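Why does everybody in class learn in a different way?

Have you ever looked round your classroom and noticed that your friends don't all work the same way? One might be wearing big soft headphones during quiet reading. Another might have a grown-up sitting beside them for maths, or a sloping board to write on, or a little card with pictures showing what happens next in the day. Perhaps you have something like that yourself!

All of these are called learning supports. It's rather a grand name for a simple idea, which is that a school should help each child in the way that child needs. Think of shoes for a moment. If a teacher handed out 20 pairs of shoes, all exactly the same size, a few children would be very comfortable and everybody else would be hopping about and grumbling. Lessons can be a bit like that too.

At Quispe Primary, every class has a Zusard box. (Zusard was the name of a dragon in a story the children wrote together, and the name stuck.) Inside are things that anyone may borrow: coloured sheets to lay over a page, pencil grips, a sand timer that runs for 5 minutes, and a squashy ball to squeeze while you listen. You don't have to ask, and you don't have to say why. You just pop it back when you've finished.

Some supports are about the way a lesson is taught. Take science. One child may learn best by reading the instructions, and another by watching somebody do it first, and another may want to talk it all through with a partner before touching a thing. A good teacher will often mix these up, so that there's a way in for everyone.

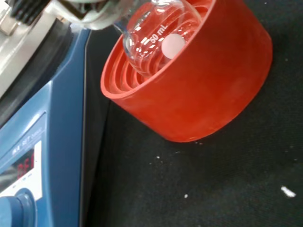
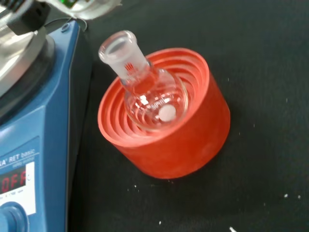
A small round-bottomed glass flask and its orange-red holder.

Some children have a plan written down just for them. It might say that they sit near the front so they can see the teacher's face, or that they get extra time in a test. The child, their family and their teacher usually talk about it together, and it can be changed whenever it stops being useful. At Ristisov Junior School, where there are 200 children, they look at every plan again each term.

Now, you might be wondering, is it fair if somebody gets extra time and I don't? That's a very good question, and lots of children ask it. Fair doesn't always mean the same. If your friend can't reach the coat pegs and you can, giving your friend a step is fair, even though you haven't got one.

Words to know

Support: something that helps you learn or join in.
Include: to make sure somebody is part of things.
Overlay: a coloured see-through sheet that goes on top of a page.

Something to try

Get into a group of 4 and each think of one thing that helps you when work feels tricky. Draw it, then swap drawings and have a good chat about them.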